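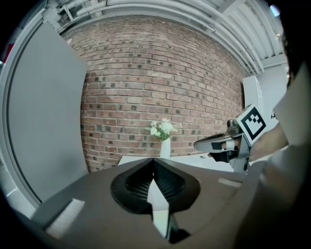
I bought the Kendstead rebound net back in January, when our club lost its winter slot at the sports hall and I still wanted to keep my catching sharp. If you play cricket over here you'll know the trouble — there is never anyone free to hit you high ones on a cold evening, and my husband's patience runs out after two overs. Before the net I did what we all did as kids and threw a ball at a wall. A brick wall like this one, reddish-brown with the odd nearly black brick scattered through it, will give you a decent return, but it chews up a leather ball terribly and you soon learn to use an old tennis ball instead.

The net lets you use the real thing, and I love it for that. It has a steel frame, two sets of legs and a mesh you can tilt for slip catches or for those nasty ones that come at your shins. Putting it together took me most of a Sunday-roast's worth of time (the lamb was done before I was!), mainly as the bungee loops are stiff when new. Clementina Arruda, who keeps wicket for us, came over to try it and took up to 100 catches in one go, then asked if she could borrow it. I said no, but nicely.

Now for the grumbles. The feet slide on a smooth floor, so I sit mine on an old yoga mat. The carry bag is a joke, the zipper went on the second trip. And if you throw really hard the whole thing hops backward a little — my friend's Vilach net is heavier and stays put, though it costs a good deal more and I couldn't lift it into the car by myself.

I'd still buy the Kendstead again, and I'd get the spare bungees in the same order.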